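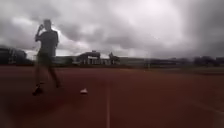

Attachment 1: running track, lane line at center, small white object on the surface

Ticket 782
Site: Prisinholm athletics ground
Opened: 21 March 2018
Category: track surface and markings
Status: open

Reported problem
Lane lines hard to follow in poor light. Users of the evening session say they drift out of lane on the 3000 m.

Log
Checked the order history. The lines were last painted in January with Pondum white, batch 198. No fault listed for that batch.

Only one line shows clearly in the attachment. Streaks at lower right may be another line, but the picture is too blurred to say. Need a sharper one before we order paint.

White item on the track near the line not identified. Could be a marker cone, a shoe or a folded cloth. Please clear loose items off the lanes before the inspection.

Asked Lobo for a price on repainting the home straight only. They want the line width first. Sent them the drawing from ticket 32.

Next step
Walk the straight at dusk and mark worn sections with chalk. Trorkberg has a spare line gauge we can borrow.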